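Visit report: demonstration collection at the Tadgate site

Filed 27/07/2025

The Tadgate building stands at the back of an industrial park, past a tile wholesaler and a self-storage lot. Visitors sign in at a side door, leave bags in a locker and get a badge that opens nothing. The tour was limited to the second floor, where Plisness, the group that runs the site, records demonstrations for a manipulation policy it calls Sovix. The recording software is a separate in-house product named Saber. Most of the afternoon was spent on Saber and on the rules that decide what goes into the training set, and those are the parts covered in most detail below.

The collection floor is one long room divided into work cells. A cell has a table, arms, a screen for the operator and a low partition. Our host started with the table, which surprised a few of us who had come to ask about model size. Plisness treats the work surface as a controlled item. It has a part number, a cleaning procedure and a retirement rule. Tables are kept plain so that the wrist camera has little to learn from except the task, and the tone is a light tan chosen after a darker one made exposure drift when the gripper came close.
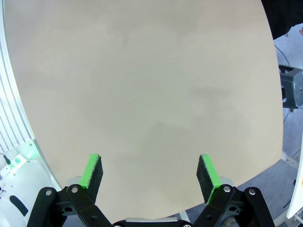
The retirement rule is looser than the part number suggests. A surface is replaced when a reviewer reports that marks on it can be used to tell one session from another. No instrument is involved. The reviewer looks at opening views from different weeks and says whether the table gives the date away. I asked whether a fixed threshold had been considered. It had, and it was dropped when it flagged shadows as often as marks.

A demonstration at Tadgate is called an episode. An episode opens with the arm at a viewing pose above the table and the gripper open, and it closes when the operator presses a pedal. Saber writes the wrist video, joint positions, gripper opening and a text instruction to a single record. Timestamps come from one clock on the cell computer. Earlier versions let each device stamp its own data, and the offsets between them had to be estimated afterward. Everyone on the floor seemed to regard that period as a waste of storage.

The instruction is written before the episode starts. Operators pick it from a list or type a variant, and the variant has to describe the same end state. "Put the cup on the left side" and "move the cup to the left" are accepted as a pair. "Tidy up" is rejected for a single-cup task. Review of the text is manual and, from what I saw on the review screen, quick.

Each session at a cell is a block of 50 episodes. After a block the operator changes cells, so that no table becomes associated with one person's habits. People have recognizable styles. One approaches every object from above and pauses, another slides in from the side at speed. A policy trained mostly on one style copies it, pause included. Plisness tags style only through an operator code and does not try to label it further.

Empty-table recordings took up a larger share of the discussion than I expected. Sovix is trained on a portion of records in which nothing is on the surface and the correct action is to hold position. The stated problem was a policy that closed its fingers on shadows. With no objects in any negative example, the model had never been shown that a dark patch on a tan surface could be left alone. The remedy was a set of 256 records with a bare table, taken at different arm poses and under different room lighting. Our host was careful to say that the set was small and that its effect had been measured on one task only.

Pose variation matters here as well. If the bare table is always viewed from directly over the center, the model learns the outline of the table along with its emptiness. Saber therefore proposes a pose offset before each negative record, and the operator moves the arm to it by hand. Some offsets bring the far side of the cell into view, with the partitions, cables and controls that belong to it. These are kept. Cropping them was tried and gave a policy that behaved well until it was run without the crop.

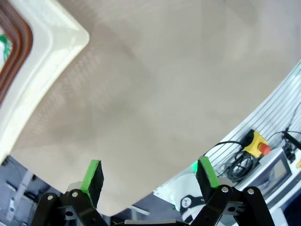
Plisness Data Collection Group - Tadgate Site

Fingertips were the next item. The pads are consumables, and the group logs a change of pads as it would a change of camera. A green backing with a dark gripping face is the current pattern. The color helps a person reviewing video to find the finger position at a glance, and it also helps a simple tracker that checks the logged gripper opening against what the camera saw. When the two disagree by more than a set margin, the record goes to a queue for inspection. The usual cause is a slipped pad. The second most usual is a logging fault after a restart.

One visitor asked whether the model might come to depend on the green. The answer was that it probably does, that the pads are part of the robot and that a different pad would be treated as a different robot until tested. I thought this was reasonable for an internal program and less so for anything meant to be shared outside it.

We then sat in on a review session. A reviewer watches the episode at increased speed and gives one of three marks: keep, keep as failure, or discard. The middle category was added in October. Before that, missed grasps were discarded with the corrupted files, and the training set held almost no recoveries. Failures are now kept if the operator carried on and reached the end state within the same episode. A failure followed by a stop is stored but not used for training at present.

Discards are reserved for technical faults such as dropped frames, a pedal pressed by accident or a text instruction that does not match the action. The reviewer must enter a code for each. There are 12 codes, and the one for "other" has been removed, which the reviewers said had improved the statistics and lengthened their day. Where no code fits, the record is held back and raised at the weekly meeting.

Agreement between reviewers is checked by giving 2 people the same block without telling them. I was not shown results from this check. The host said agreement is high on technical faults and lower on the boundary between a slow success and a recovered failure. A written definition exists, and I read it. It turns on whether the gripper reopened after first contact, which leaves pushes and nudges undefined.

Lighting control is modest. Ceiling fixtures stay on during working hours, and blinds are set by the operator according to a card at the cell. Saber records the blind setting as a text field. It does not record brightness. I would have expected a reference patch or a gray card in view at the start of each block, and when I raised it I was told that one had been used and had ended up being picked up by the policy during evaluation. It was flat and near the edge of the table, and the model treated it as an object. A patch fixed to the partition is under discussion.

Safety practice was plain and consistent. Operators clear the table by hand only with the arm halted, and nobody reaches across a moving arm to correct an object. A stop pressed during an episode ends the record and marks it automatically. Those records are excluded from training without review, on the grounds that the last part of the motion belongs to the brake and has nothing to do with the operator.

The closing part of the visit was a question period beside the cells. Most questions concerned storage and licensing, and the replies were short because neither is settled. One exchange was closer to the purpose of the visit, and I have set it down as near to verbatim as my notes allow.
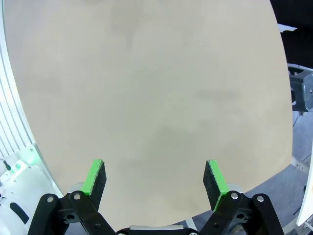 Why record the table with nothing on it if the robot is meant to handle objects?

The policy has to know when there is no work to do. Records of a bare table teach it to hold still, and they give the reviewers a clean reference for the state of the surface and the camera on that day.

A follow-up dealt with proportion. Too many bare-table records produce a policy that hesitates when an object is small or close in tone to the surface. The group's approach is to fix the share at training time and leave the collection side free to record more than is used. Surplus records stay in the archive and serve as a check when a camera is replaced.

Several points remain open from my side. The pose offsets are proposed by software but reached by hand, and the difference between the proposed and actual pose is logged without being reviewed. The text variants are written by the same people who perform the task, so the wording is likely narrower than it looks. The negative set has not been tested on a second table tone. I have asked for the reviewer definition in writing along with the list of discard codes, and both are to be sent once the next revision of Saber is installed at all cells.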